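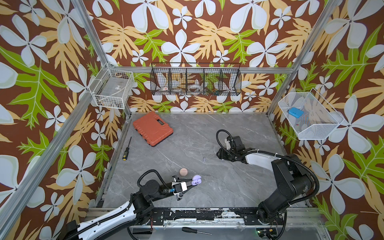 Okay, small-stuff thread. I've spent my whole November evening on where the little things live when there's a desk with walls around it and no drawers at all. Long one, mute me if you need to.

1/ Ground rule I keep coming back to: if it's smaller than my hand, it goes on a wall. The tabletop is for whatever I'm using right now. I break this rule constantly, but it's still the rule!

2/ Best thing on the back wall is the long black wire-mesh organizer with five compartments. I'm a mesh convert. Solid bins look nicer in a store, but then you forget what you put in them and buy a second one of everything. (I own three glue sticks. I don't glue.)

3/ Tape measure goes in the second compartment, roll of clear tape in the middle one. Those are the two I grab without looking, so they get the easy spots. The fourth one is where little colorful bits collect and I've made my peace with it. Every organizer gets one junk compartment. ONE.

4/ People asked about the wallpaper the last time I posted. Brown background, big white flowers with four petals, palm-looking fronds in tan and mustard, lime green leaves. It goes on the left, the back and the right, same pattern all the way. The pattern name on the roll was Gekik, and I bought the last of it, sorry.

5/ My brother-in-law thinks it's "a lot." It is a lot! I love it. Plain white walls make me want to leave the room. With the gray marble pattern on the work surface it calms down a little, I swear.

6/ Hanging advice, from someone who did it badly first: do the back panel before the sides. Start with a full flower somewhere near the middle and let the cut-off ones land in the corners. I started at a corner the first time and had half a flower staring at me for a month before I ripped it off.

7/ Side baskets. White wire one on the left wall toward the back corner, white mesh one on the right. I went white there and black for the organizer. Would I match them if I did it over? Maybe? I go back and forth. The white does pop against the brown.

8/ The right basket is supposed to be for things that leave the house with me. In practice it catches whatever is in my hand when the phone rings. If a basket like that gets more than one layer deep, it's not a basket anymore, it's a drawer with no front.

9/ Earbud cases. Mine's lavender, and I leave it sitting open on the table, every single time, and then I wonder why lint gets in there. Close the lid, put it in a basket. I'm typing this to myself.

10/ Tools! The orange-red carrying case with the molded handle lives at the back left. I like a case with a real handle because then it goes to the job and comes home again. Loose tools in a tote bag do not come home.

11/ The one exception is the screwdriver, black and yellow handle. That one stays out on the left side. I use it for everything, including things it was not designed for, and I'm not taking questions.

12/ Somebody will ask about the small wooden ball. It's a fidget thing. I roll it when I'm on hold. I was on hold with Flostach over a delivery for so long that I got to the part where they tell you that you are caller 133, so yes, I need the ball.

13/ Tiny metal bits are my real enemy. A little silver piece on a marble-patterned top just vanishes, the colors are way too close. I've started keeping a jar lid around for them and it helps when I remember to use it, so like half the time.

14/ Credit where it's due: the "one junk compartment" idea came from Iraklis Karamanlidis, who used to run the hardware counter at Clulano and has seen what people do to a junk drawer. He also told me to label things. I have not labeled things.

15/ My evening reset, which takes less time than the kettle. Tape stuff back to the organizer. Pocket stuff to the right wall. Tools into the orange case, handle up. Wipe the top. If I can't decide on something in a few seconds, it goes in compartment four and I deal with it on laundry day.

16/ Next up is a hook for cables, and I want it somewhere along the back without putting a hole through a flower. If you've hung hooks over wallpaper and taken them off again without tearing it, tell me what you used! Also taking opinions on a second roll, because I've got a hallway that's been beige for way too long.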